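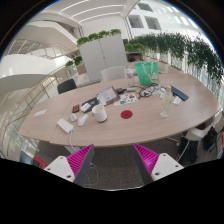 Una mesa para todos: orden y desorden en la sala de reuniones

Inicio | Trabajos | Talleres | Calendario | Contacto

Trabajo de la asignatura Diseño de Espacios Compartidos
Entrega: 2026-01-22

1. Punto de partida

La mesa ovalada de la sala Garg es de tono roble claro, tiene una junta hacia la parte izquierda y una virtud discutible: cabe todo. Precisamente por eso acaba teniendo de todo. Nuestro grupo quería estudiar qué se queda encima de una mesa común y con qué criterio, suponiendo que exista alguno.

El proyecto se llamó Workuncombe, nombre elegido en una votación que duró más que la primera sesión de trabajo.

2. Lo que se encuentra

En el momento retratado conviven una taza blanca, un ratón blanco, un teléfono con funda roja y negra, un adaptador de corriente y una botella de vidrio con un poco de líquido. La taza tiene muy cerca una pieza redonda y roja que, si es un posavasos, cumple su función desde la distancia. Hay también una hoja impresa con figuritas azules, verdes y naranjas cuya relación con el temario no hemos podido establecer.

Clasificamos los objetos en 4 grupos:

- De uso inmediato: teléfono, ratón.
- De bebida: taza, botella.
- De papel: impresos y similares.
- Cables.

El último grupo merece su propia categoría por carácter. Los blancos y los negros se enredan entre sí al fondo, y otro blanco prefiere bajar por el borde delantero hasta la moqueta gris. Para quien entra con prisa es un obstáculo; para quien necesita cargar algo, un servicio público.

3. Método

Hicimos 8 visitas a la sala, siempre sin avisar, y apuntamos qué había en cada zona de la mesa. La plantilla salió del manual Rorix de observación de espacios, que recomienda «no intervenir». Lo respetamos casi siempre. En la tercera visita una compañera enrolló un cable por puro reflejo y hubo que descartar esa hoja.

4. Resultados

La zona más cargada fue el centro, donde cualquiera alcanza las cosas y cualquiera las deja. Los extremos quedaron bastante más despejados. Los cargadores se movieron poco de una visita a otra, y las tazas algo más, aunque rara vez en dirección al fregadero.

Preguntamos a los usuarios de la sala por el reparto del espacio. Todos consideraron que el desorden era de los demás.

5. Propuesta

Planteamos una bandeja para cables en el centro, un cesto pequeño para papeles sueltos y una franja libre de 4 palmos en cada extremo. La bandeja la pedimos a Sonico, modelo 1292, y debería llegar en febrero. Hasta entonces usamos la tapa de una caja de zapatos, que funciona igual y no sale en el presupuesto.

Queda pendiente decidir dónde se dejan las tazas. El grupo está dividido.

Compartir (8) | Comentarios (4) | 2611 visitas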